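Rotemia cup set
README and data card
Maintained by Jacinto Ibarra, shared workshop, Bilach

Summary

Rotemia is a small set of recorded arm movements for handling transparent drinkware near a wire drying rack. It was made on a bench cell in a shared workshop, in evening slots. The set holds 500 episodes. It was put together to test grasp planning on clear objects over a busy printed background, where depth readings tend to be poor.

Last revised Wednesday, March 11, 2020.

Cell

One arm with light blue joint caps, tool pointing down over a table. The table is covered with a printed fabric cloth: dark treeline, magenta and purple mountains, bright blue water. The rack is black wire with grey end caps on its uprights and stands on the left of the cloth. It is a fixed obstacle for the planner and is modelled as a box with a margin of 2 cm on every side.

Two gripper configurations are included. They have different tool offsets and must not be mixed in one replay session. Configuration A is the white Schunk unit with two dark fingers, mounted below a ribbed metal adapter stack. Configuration B is a dark grey unit with black fingers on a silver flange.
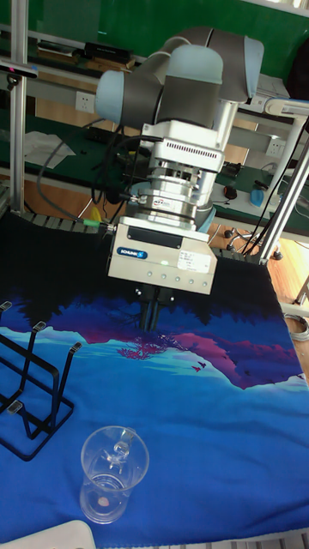 Dayana Chávez: I replayed the A episodes on my own arm and the approach height was out by a constant amount until I loaded the offset file by hand. The loader falls back to B if the config field is empty. Could it stop with an error there? I lost an evening to this.

The loader now stops if the field is empty. Older copies of the script still fall back without a warning, so check the version string before replaying anything.

Objects

Clear plastic cup, tall, no handle. Clear glass mug, with handle. The mug may start upright or inverted. The start pose is given in the episode header as up or down. For inverted starts the handle angle is also stored, in degrees, measured anticlockwise from the long edge of the table.

Some cup episodes include small loose items in the cup. These are marked loaded = 1. No weights were recorded. 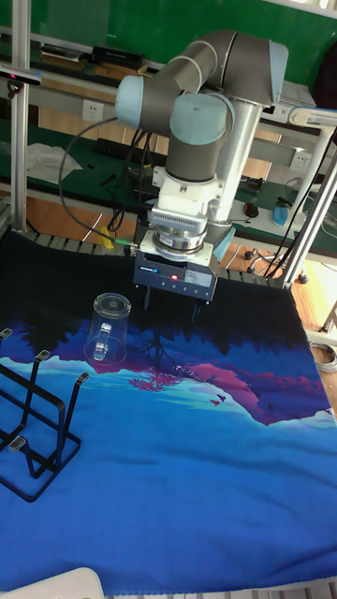 Handle angle was entered by eye and should not be used as ground truth. Expect an error of some 6 degrees. If better values are needed, fit the handle from the wrist force trace at first contact, using fit_handle.py in the tools folder.

Files

episodes/ one folder per episode, numbered from zero
offsets/ tool offsets for A and B
rack/ box model of the rack
tools/ loader, replay and fitting scripts

Joint positions are in radians, distances in metres. Timestamps come from the controller clock. The camera clock drifts against it and is corrected at the start of each episode only, so long episodes may show a small lag towards the end.

Known faults

The Gruno plug-in reads the rack model with the y axis reversed. Use the flag --flip-y or edit the header.

Finger opening in configuration A is the commanded value. In B it is measured. Do not compare the two directly.

A few episodes end before the gripper has opened fully. They have been kept and are listed in short.txt.

Not suitable for

Training on backgrounds other than the printed cloth. Estimating slip. Any work near people without a separate safety check of the cell.

Licence and changes

Free for private and teaching use. The replay script contains parts of Hubmann, under the terms in its own folder. Send corrections to Jacinto with the episode number and the loader version. Patches against tools/ should be kept separate from changes to offsets/.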